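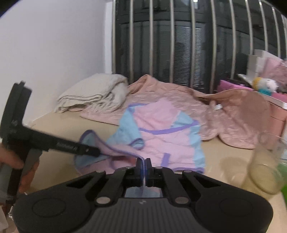
Noreen Mac Carthaigh had promised the magazine a review of the Huken hand grips by the end of December, and by the time she sat down to begin it she had already spent most of a morning looking for her other glasses. The grips came as a pair, one for each hand, and you were meant to do your ordinary housework with them while the box in the hall learnt what you were up to, so that one day (the leaflet was rather dreamy about which day) a machine might do it for you. She had started with the hardest thing in the basket, a child's little top in pink and pale blue with purple edging, belonging to her granddaughter, and she had taken hold of it by the purple trim, very gently, the way you might pick up a sleeping kitten by the scruff. The two black fingertips were so narrow that she could feel, or thought she could feel, the thickness of the binding between them.

"You're pinching it like it owes you money," said Ji-hoon Ham, from the other side of the table. He was the Huken man for Ridstead and all the villages out as far as the coast, and he had driven over to get her set up and then stayed for tea, and then for more tea.

"I'm being delicate."

"You're being delicate with your face. Your hand is furious."

She laughed at that and let the cloth go, and had to start again. It was an odd business, folding with something other than your own fingers. She had folded clothes for the whole of her grown-up life, for four children and a husband and a lodger called Ó Dubhghaill who owned nothing but jumpers, and she had never once had to think about where a sleeve was. Now she thought about it so hard that her tongue stuck out.

"What does it cost, the pair?" she asked. "I have to put it in, the readers write and complain otherwise."

"2,710," said Ji-hoon, a bit quickly, and reached for a biscuit. "That's with the training visit. You can hire them for 592 a season."

Noreen wrote both figures on the back of an envelope and looked at them for a while. You could get a very nice washing machine for that, and somebody to carry it up the stairs, and she said so, and he agreed with her, which she thought was decent of him. The Grelerano set was cheaper, he said, but it was heavy on the wrist, and she'd want to put it down after ten minutes. These you could wear for up to 30 before you noticed them.

She noticed them after twelve, as it happened, and put that on the envelope as well. But she didn't take them off. There was a way of doing it, she found, where you stopped steering and only meant to do the thing, and the fingertips closed more or less where you wanted them. One side came over. The hem went the wrong way and she coaxed it back, talking to it under her breath as she used to talk to pastry.

"Will it learn that too?" she said. "The muttering?"

"It doesn't record sound."

"That's a pity. I think the muttering's most of it."

Ji-hoon put down his cup and asked, a little shyly, whether she would mind showing him the bit with the sleeve once more, slower, as he had never been able to get it right at home with his own bare hands. So she shook the little top out and spread it on the table, and moved along to make room for him, and they began again from the shoulder.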